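The robot that learned to tidy up by being moved house

By changing the wallpaper, a small lab may have found a cheap cure for one of robotics' more embarrassing habits

SHARE

There is a particular kind of silence that falls over a robotics lab when a visitor leans on the wrong wall. I can report this with some authority, having leant on it. The wall in question was made of wallpaper, mostly, and it was holding up an experiment.

The experiment belongs to Tekley, a robotics outfit that occupies the upper floor of a former carpet showroom and has kept the carpet. For most of the past year its staff have been teaching pairs of robot arms to do things a bored four-year-old can manage: put pens in a cup, push blocks into a line, pick up an eraser and hand it from one side to the other. They have also been decorating. By May they had hung and stripped 14 different papers, and one of the engineers had developed strong views about paste.

The trouble they are trying to fix is simple to describe and humiliating to watch. You teach a robot a job by driving its arms through the motions yourself, over and over, while cameras record what the robot sees and a computer logs where every joint went. Do that enough times and a program can learn the link between the two: when things look like this, move like that. After a few hundred goes, the robot will sort blocks all afternoon.

Then somebody opens a blind, or hangs a coat on the back of a chair, and it reaches confidently for a spot a hand's width from the nearest block and closes its fingers on nothing. It does this with great delicacy. Then it lifts the nothing, carries it across the table and puts it down.

What has happened is that the program has learnt too much of the wrong thing. It was never told that the blocks matter and the coat doesn't. In every recording it studied, the wall behind the table was the same wall, so the wall became part of the job. People who study for a driving test by memorising one route will know the feeling.

The usual remedy is more data, gathered in more places. Large labs can ship robots to kitchens and offices by the dozen. Tekley has seven pairs of arms and one goods lift, which is out of order on a regular basis. Another remedy is to fake it, by having software paste new backgrounds into old recordings. The team tried this first. It helped a little, but the pasted rooms were too polite. They didn't throw a tint of colour on to the tabletop or shift when a wrist camera swung past at close range, and the robots seemed to be able to tell a real room from a brochure.

So they built walls. Each workstation is a box with three sides and no front, and the sides can be papered in under an hour by two people who are still on speaking terms. The method got the working name Fabbri, after the brand painted on an old pasting table that someone found in the basement, and the name has now gone too far to be taken back. It appears on slides.

The rules of Fabbri are short. Record a batch of demonstrations. Change the paper. Record the same jobs again, with the same objects thrown down in a new muddle. Never let one paper go with only one task, or the robot will decide that stripes mean pens. And choose papers that a sensible person would not choose, on the grounds that a pale grey wall teaches a robot very little.

This last rule has been followed with some relish. The team's shelf of offcuts holds ferns, sailing boats, a brown geometric number that made two people feel ill, and a great many flowers. The flowers, to general surprise, have been the most useful. A pattern full of small bright shapes is a nuisance to a program hunting for small bright shapes, and a robot that can pick out a purple block in front of purple blossom has presumably worked out that one of them can be picked up.

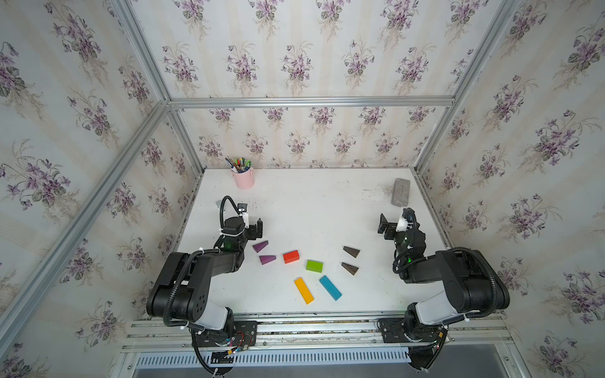
Violets on three sides: two arms over a table of wooden blocks at one of Tekley's papered workstations.

So does it work? The answer from the lab is yes, with a wince. The team gathered 2,647 demonstrations, then trained two versions of the same program. One saw recordings made against a single paper. The other saw the same number of recordings spread across 12 papers, with the last two kept back in a cupboard for the exam.

Against the wall it knew, the first version was slightly better, and it deserves credit for that. Against the papers from the cupboard it went to pieces, finishing barely a third of its block jobs. The well-travelled version finished nearly three-quarters. It was also slower. It tended to hover before committing, which the engineers describe as caution and I would describe as looking for its glasses.

The more interesting result came when the walls were removed altogether and the robots had to face the showroom itself, with its pillars, its swivel chairs and its people eating lunch. Here the gap narrowed. The papered robots still did better, but a room has depth and things in it that walk about, and no amount of florals will prepare you for a man with a sandwich. Shadows remain a sore point. So do shiny tabletops.

Disex, a rival group that works mainly in simulation, has been politely unimpressed. Its view, set out in a reply that was longer than Tekley's original report, is that a computer can produce a million wallpapers before breakfast and that the proper course is to make the fakes better. This may well prove right. Tekley's counter-argument is that better fakes have been on their way for some time, and that a roll of end-of-line wallpaper costs less than lunch.

Both camps agree on one awkward point, which is that a test with two unseen papers is a small test. A longer trial, called Rusen, is now being set up. It will change the lamps and the table covering as well as the walls, and it will let people outside the team choose the papers, in case the engineers have been going easy on their own robots without meaning to. The first rolls have started to arrive. One has flamingos on it.

I went back on a Tuesday to watch a change-over. It took 50 minutes, most of them spent on a corner where the pattern refused to meet. I asked whether the robot would mind a crooked join. I was told that the robot would be fine, and that the person holding the brush would not, and would I please stop leaning on that.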